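The Drawer of Cables

2018-10-02

We moved to Cukow in January with 44 boxes, and I have now opened all but 7 of them. I know what's in the seven. It's cables.

I have never thrown out a cable. I have thrown out a good winter coat and a sofa I liked, but the charger for a Wovix phone that died two apartments ago has its own freezer bag and a label, which says "charger?" in my handwriting.

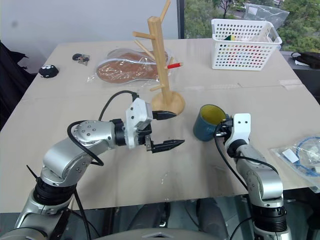 The trouble is that I was right once. Years ago a neighbor needed an odd printer lead, and I had it, and I walked it down the hall like a man delivering a kidney. That was one cable out of around 233. I've been living off it ever since.

So last weekend I made rules. Anything I can't name goes. Anything I can name but no longer own the other half of goes too. I lasted until the second box, where I found a long gray thing with a plug at one end and a different, ruder plug at the other, and spent the evening reading a forum thread 159 posts long to learn that it belonged to a Zaki scanner. I have never owned a Zaki scanner. I kept the cable, in case one comes up cheap.
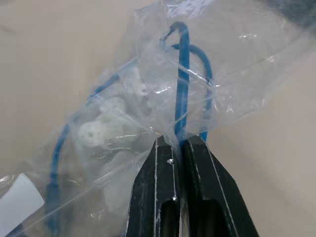 Blue cable, bagged.

The recycling place out in Wostby takes this stuff for free, and they're open late. I've driven past it twice with a box in the trunk. The second time I even slowed down.

Five boxes left, if you count the one I taped shut again.

Contact | © 2018 The Seven Boxes | Back to top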